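3.2 Student Trials with Cardboard Boxes

The second course block was built around a single task: pick up a cardboard box, move it to the target area and release it. Students worked in teams on the Bukton cell, each team writing its own approach and closing routine on top of the Clukumura control library. Finger geometry was fixed for all teams. Every trial was logged with wrist camera images, and Hauke Buschmann's labeling sheet was used to sort outcomes into five classes.

Damaged boxes were kept in the set. A torn edge changes the outline seen from the wrist and broke the corner detector used by most teams. Figure 4 gives a wrist view of one such box between the fingers, with the ridged pad on the right finger against the lower corner.

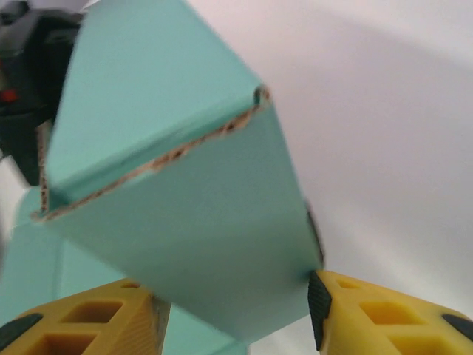

Figure 4. Wrist camera view, teal box with torn corrugated edge.

3.3 Data and Scoring

Each of the 16 teams was allowed 400 logged trials. Image sequences were capped at 3000 per team, counting practice runs. A trial scored zero if the box left the fingers before the target area, regardless of the approach used. Teams could repeat a failed trial on Saturday, but the first result was retained in the log and both entries are included in Table 2.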